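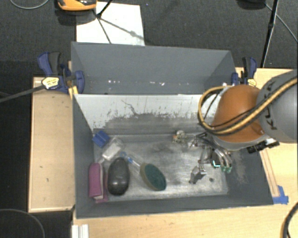 El programa que decide cuándo rendirse

En Hirnovstead, el brazo KUKA pasa objetos de una caja gris a otra igual, pieza a pieza. El equipo que dirige Rocío Vidal lleva dos años con esa tarea y casi todo lo que ha cambiado en ese tiempo es código. El brazo es el mismo y las cajas también.

El programa se llama Lilov. Nació como un planificador de agarres bastante convencional: recibía una nube de puntos, proponía candidatos, los ordenaba y enviaba el mejor al controlador. Funcionaba bien con cajas llenas. Los problemas llegaban al final, con los últimos objetos arrimados a una pared o metidos en una esquina.

"Con la caja llena casi cualquier cosa que propongas sirve", explica Vidal. "Cuando quedan pocos objetos, el planificador se pone a insistir. Elige un agarre, falla, vuelve a mirar, ve lo mismo y elige el mismo agarre".

Florencio Barroso, que escribió la primera versión del módulo de percepción, recuerda un registro de diciembre en el que el brazo repitió 21 veces el mismo intento sobre un objeto pegado a la pared izquierda. El sistema no guardaba memoria de los fallos. Cada ciclo empezaba de cero.

La corrección fue modesta. Lilov mantiene ahora un mapa de la caja en el que cada fallo resta puntuación a los agarres vecinos, con un peso que decae si el objeto se mueve. Si la puntuación de todos los candidatos baja de un umbral, el planificador deja de buscar agarres y pide un empujón: un movimiento lateral corto para separar la pieza de la pared.

Lo que se ve mal

La otra mitad del trabajo está en la percepción. Los plásticos transparentes devuelven una profundidad llena de huecos, y los objetos negros y brillantes dan reflejos que el segmentador confundía con una segunda pieza. Las propias cajas tampoco ayudan. Tienen roces y manchas de uso, y las versiones antiguas marcaban un arañazo como objeto delgado y mandaban la pinza a por él.

Barroso y Estela Huenchumán reunieron 568 capturas difíciles y las etiquetaron a mano. De ellas, 121 eran falsos objetos: marcas en el fondo, brillos, sombras de la propia pinza. Con ese conjunto reentrenaron el segmentador y añadieron una comprobación sencilla -- si algo tiene contorno en color pero ninguna altura sobre el fondo, se descarta hasta la siguiente captura. La regla deja fuera algún envoltorio muy plano, y Huenchumán lo admite. De momento prefieren perder ese envoltorio a rayar más el fondo.

El control

Julián Tejada se ocupa de la capa más baja. Su parte recibe una postura de agarre y tiene que llevar los dedos hasta cerca del suelo de la caja sin tocar las paredes. El planificador de trayectorias trata la caja como cinco planos rígidos con un margen de seguridad, y ese margen ha sido motivo de discusión durante meses. Si es amplio, los objetos de las esquinas quedan fuera de alcance. Si es estrecho, cualquier error de calibración acaba en un roce.

La solución actual usa un margen variable. En el centro de la caja es generoso; junto a las paredes se reduce, y a cambio baja la velocidad y se vigila el par en las articulaciones. Un contacto inesperado detiene el descenso, levanta la pinza y anota el punto en el mapa de fallos.

Las cajas van sujetas con mordazas a los lados. Tejada insistió en ello después de pasar una tarde entera buscando un error de software que era una caja desplazada.

Quién lo usa

Golestani, una empresa de preparación de pedidos, prueba Lilov en una célula de su almacén de Grullton. Valeriano Calvo, responsable de la instalación, valora sobre todo los registros. Cada intento queda guardado con la imagen, los candidatos descartados y el motivo del descarte, y el turno siguiente puede abrirlo sin llamar a nadie.

Calvo pide ahora que el sistema avise antes cuando no puede vaciar una caja. Vidal trabaja en ello: un segundo umbral, por debajo del que activa el empujón, a partir del cual Lilov aparta la caja y llama a un operario. El valor de ese umbral sigue sin decidir.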